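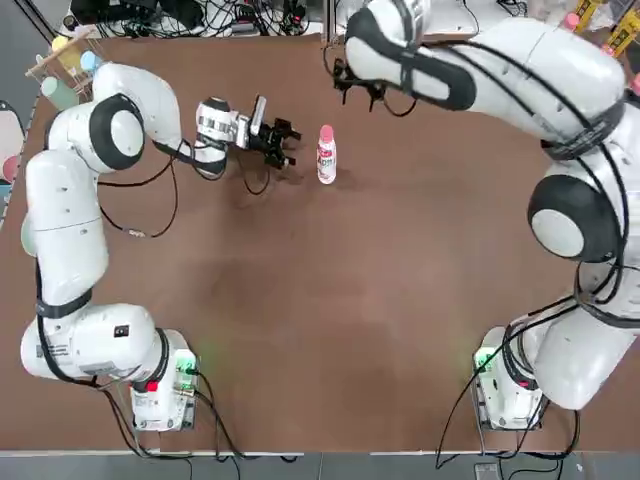 I moved the blog's backups off the old Suvgate box on January 3, 2024. The archive is 524 MB, mostly text, and compresses well. The transfer script is four lines and runs at night – no scheduler beyond cron.

Dinesh Acharya suggested keeping 40 daily copies. I had kept everything since June, and pruning took longer than the copy did.

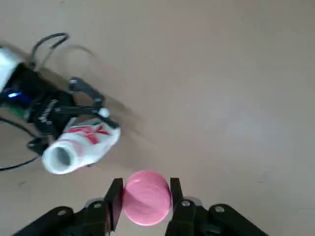 Why keep daily copies of a site that changes once a week?
Corruption can go unnoticed for a month, and the older copies cover that gap.

Next job is a test restore to the spare disk.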